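Grammar Refresher, Handout 6: What a Case Is For
Evening course, room 303

Welcome back, everybody, and thank you for the lovely homework. I read all of it over the weekend with a pot of tea, and I have to say the little stories you wrote about your kitchens and your grandmothers' kitchens were a pleasure (even where the endings went astray, and they did go astray, bless them). This handout picks up where we ran out of time, with the word "case" and why so many of you flinch when you hear it.

Let's start with the word. Our term comes from Latin casus, a falling, and the Latin speakers were translating a Greek word that also meant a fall. The old grammarians pictured the plain name of a thing as standing upright, and the other forms as leaning or dropping away from it. German kept the Latin and says Kasus, with a long u in the plural if you want to impress your relatives. I find the picture of leaning words a very friendly one, and I'd like you to hang on to it for the rest of the evening.

English used to have a full set. A thousand years ago you could move the words of a sentence around quite freely and still know who did what to whom, for the endings told you. Most of those endings wore away over the centuries, and word order took over the job. What we have left is mostly in the pronouns: I and me, he and him, she and her, we and us, they and them, who and whom. Nouns hang on to the 's of possession, and that's about the size of it.

Now take a very plain sentence, the kind you could say at any table in the world:

The guest puts the plate on the table.

There are three nouns in it, and each has a different job. The guest is doing the putting, so in a language with cases the guest will be in the nominative. The plate is what gets put, so it goes in the accusative. The table is where the plate ends up, and languages disagree wildly about how to treat that one. German uses the accusative after "auf" when something is moving onto a surface, and the dative when it is already lying there. Auf den Tisch, onto the table. Auf dem Tisch, on the table. One small letter and the plate has either arrived or is still on its way!

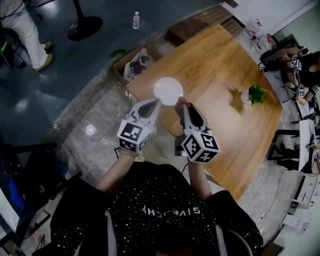 I always thought the dative just meant "to somebody," and now you tell me a plate can lie in it, was how one of last year's group put it, and went on to ask whether there was any point in learning the names at all if they stretch that far. It's a fair question and I've been chewing on it ever since. My answer is that the names are labels on drawers. The dative drawer in German holds the person you give something to, the place where something rests, and whatever comes after mit or bei or von, and you simply get used to what's in there, the way you know which drawer at home has the string in it.

Other languages divide things up with more drawers. Finnish has separate endings for being on something, going onto it and coming off it, so the plate sentence needs no preposition whatsoever. Slovak has 6 cases in everyday use, and family names change along with everything else. A man called Kováčik turns into Kováčika when you see him and Kováčikovi when you hand him a plate. If you've ever wondered why a name on an envelope from Bratislava looked misspelled, there's your reason.

For practice, please do the following before next time.

Write 4 sentences about setting a table, and underline the noun that receives the action in each.

Go back over the same sentences and circle any noun that tells you where something is or where it is going. Mark the two kinds differently, even though English doesn't make you.

Replace every noun you can with a pronoun and see which ones change shape. Read them aloud. Your ear is better at this than you think.

If you have the Etik reader, the passage on page 44 is good for this too, though the print is small. Those of you using the older Horon workbook will find almost the same exercise in the chapter on prepositions. Bring pencils, please, and something to eat at the break if you like.

Next time: the genitive, and what became of "whose."

Last updated: 2020-12-14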